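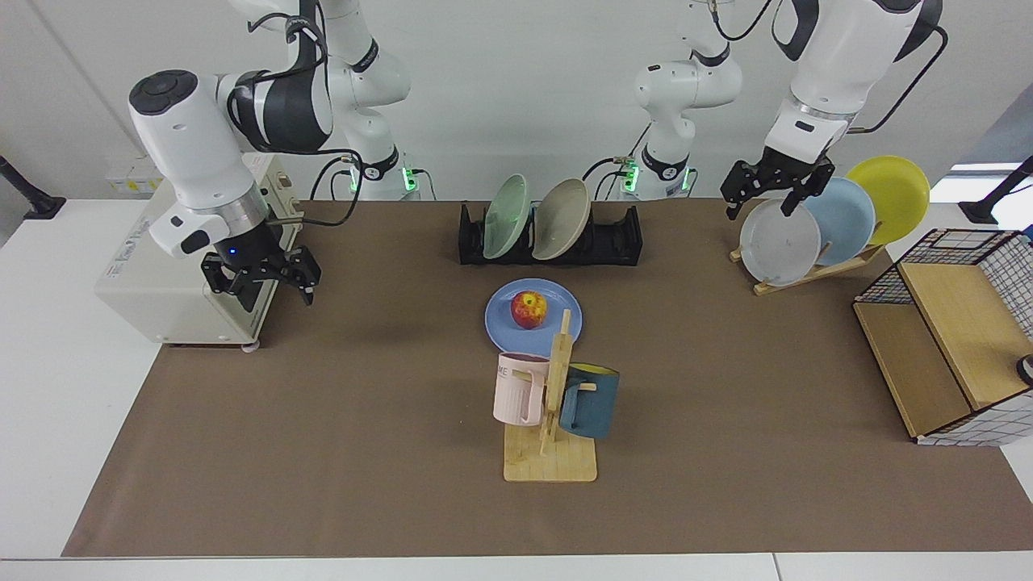
Plates should stand up to dry, stacking them wet is how you get that smell, says Eimear Ní Mhurchú, and she wants a rack in every kitchen box that goes out.

Lending > Kitchen > News

Feltside kitchen boxes back in January

Dec 13, 2024

Quick one. The kitchen boxes are coming back to the Feltside lending room in Zomville. Borrow one for a month, free, bring it back clean. Meant for people just moved in with no dishes yet. Last winter's run went out 110 times, most of them to the new apartments on Edau Street.

Biggest change is the plates. No more matching white. They're mixed colors now, and a wooden rack to stand them up in. Easier to tell whose is whose if your sharing.

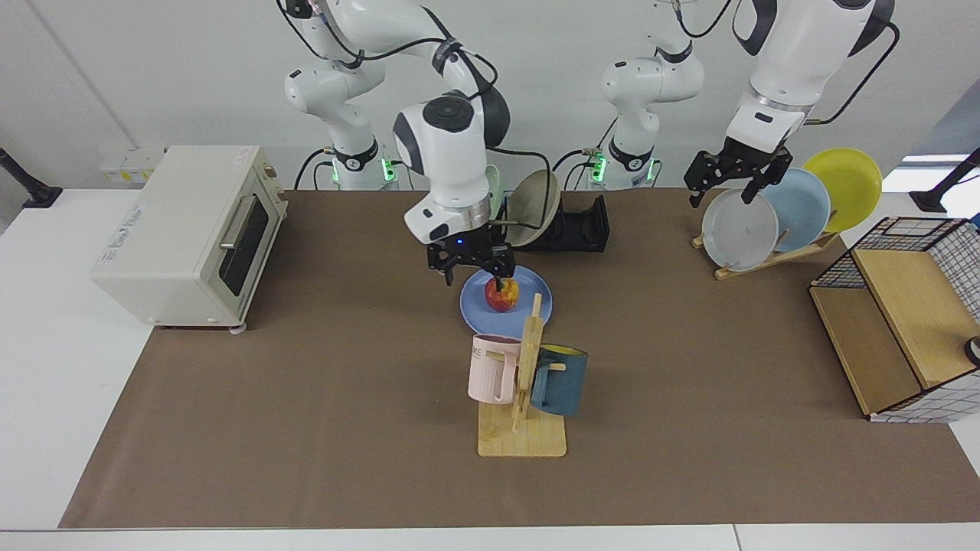
Mugs

A mug tree goes in too. Saves shelf space, and the small apartments have hardly any. Pink mug and a teal one with yellow inside are on the sample tree. Colors will vary, so don't ask for a certain one. Fruit is your own problem, bring an apple.

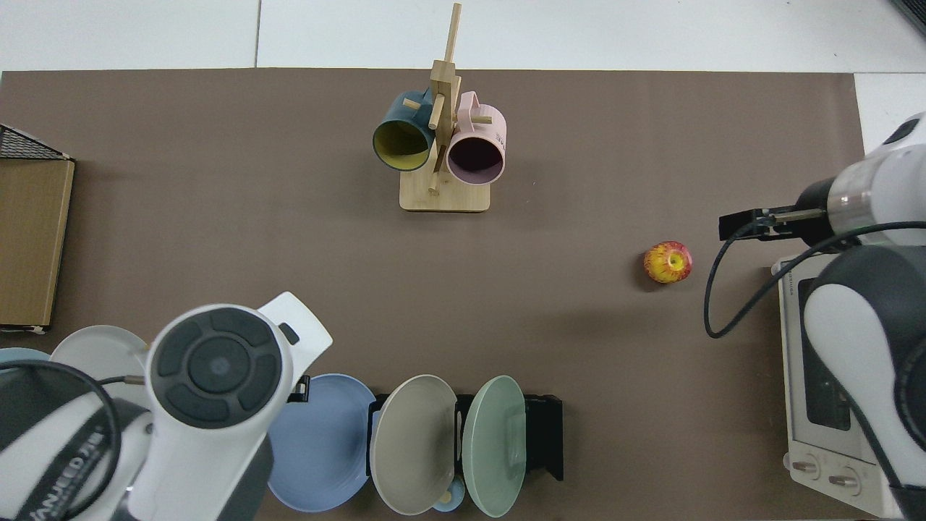
Toaster ovens

Limited. Only 2 to lend so far, so these are booked seperately from the boxes. Crumb tray has to come back empty. Please. Conall Ní Mhurchú is keeping the list and would like to hear from anyone with a working one to give.
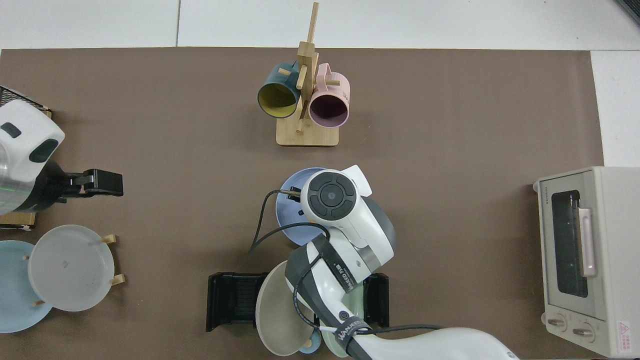 Photo: Feltside lending room

Deposit is $20, returned in full if nothing is broken. One chipped plate, no charge. Sign up at the front desk or by phone, boxes ready the second week of January. Room is up the stairs behind the Kawaguchi shoe repair, side door.

14 shares | 3 comments

More from Kitchen
- Can openers: please return them
- Which pans we won't take
- Edau Street drop box moved
- Bedding boxes, winter hours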